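Does Home Crowd Size Matter in Small-Town Soccer?
Final report, Sports Studies project, October 2026

I've been going to Onddale games since I was little, and my dad swears the team plays better when the stands are full. So for my project I wanted to find out if he's right (he has been very smug about it all semester).

Onddale play at Gronow Park, and the club keeps a paper record of attendance for every home game. Our advisor, Maj-Britt Strömberg, got me in touch with the club office, and they let me copy down the numbers from last season's 12 home games. The biggest crowd was 1,816 for the derby against Dreto, and yes, I was there, and yes, I lost my voice!

I split the games into two groups, the six best attended and the six worst attended. Then I looked at goals scored, goals let in, and points. I also watched the full recordings of two games, one from each group, and wrote down every shot and corner. That took way longer than I planned - I kept rewinding because I'd get caught up in the game and forget to write.

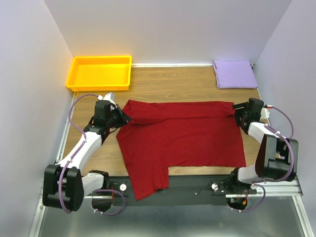
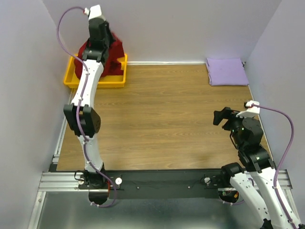

Dark red fabric, yellow tray and folded light purple cloth, both pictures.

So what did I find? Onddale did pick up more points in the big-crowd games, but the gap was smaller than I expected, and most of it came from late goals. In the quiet games they tended to start well and then fade. The Plalus game in March was the worst for that. They were ahead at the break, the rain came in, half the stand went home, and they lost.

The trouble is that the big crowds come out for certain opponents. Dreto always brings a bus or two of fans, and the players would be fired up for a derby if the place was empty. I tried taking that game out and the difference got even smaller, so I really can't say the crowd did it. Dad does not accept this part of my report.

If I did it over, I'd use more than one season and I'd ask the players what they think. I did talk to one of the defenders after practice, and she said she mostly hears her own goalkeeper yelling, but I only had the one conversation so I left it out of the results.

My shot and corner sheets are in the folder with my notes. The attendance numbers are copied by hand, so please excuse the sevens that look like ones.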